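3.2 Work Cell and Sorting Task

The second half of the course is built around one shared task. Student teams program a robot arm to move small medical supplies from an open work surface into storage bins, sorted by type. We chose this task because the items are cheap, safe to handle, and very different from one another in shape and stiffness. A sealed gauze pad bends when it is gripped, a boxed item does not, and a face mask can catch on its neighbor by the ear loops. Students who had only worked in simulation before the course told us that these differences were what took most of their time.

The cell at Zallthorpe uses a table frame of parallel aluminum slats with flattened cardboard laid over it. The cardboard keeps small items from dropping between the slats and gives a plain brown background for the vision code. It also has drawbacks. The sheets come from used shipping boxes and still have their holes and slots, and several teams found that their first segmentation scripts marked a hole as an item. We left the sheets as they were and let the teams deal with the problem in code.

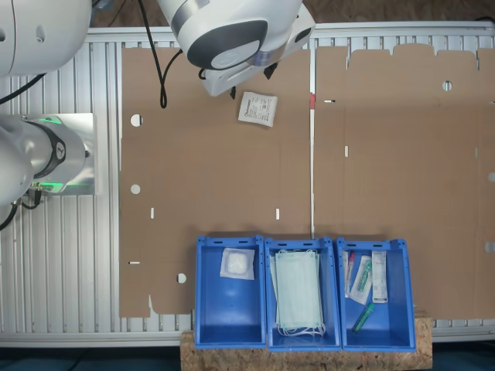 Figure 4. Work surface and bins during a sorting run. A small printed sachet lies on the cardboard below the gripper head; the three blue bins stand on an OSB board.

The bins are assigned by category. In the layout of Figure 4, one bin is for wound dressings, one is for face masks, and the third takes mixed items such as packaged syringes and tubes. The mixed bin was added after the first term – before that, teams had no place for items their classifier could not name, and most programs simply stopped.

Each team had the cell for 190 minutes per week. Within that time they had to calibrate, run their code, and save the logs for the written report. The course library, called Zorine, handles motion limits and logging. Everything else, including the choice of grasp point and the order of picks, was left to the students. Teams could stop a run by hand at any time, and a stopped run was logged as incomplete.

Over the term the teams logged 500 pick attempts, of which 398 ended with the item in the correct bin. We counted an attempt as failed if the item was dropped, placed in the wrong bin, or left on the surface after the arm had returned to its start pose. Flat, light packages made up a large share of the failures. Two teams changed their approach angle for these items late in the term, but the number of later attempts is too small to say how much this helped.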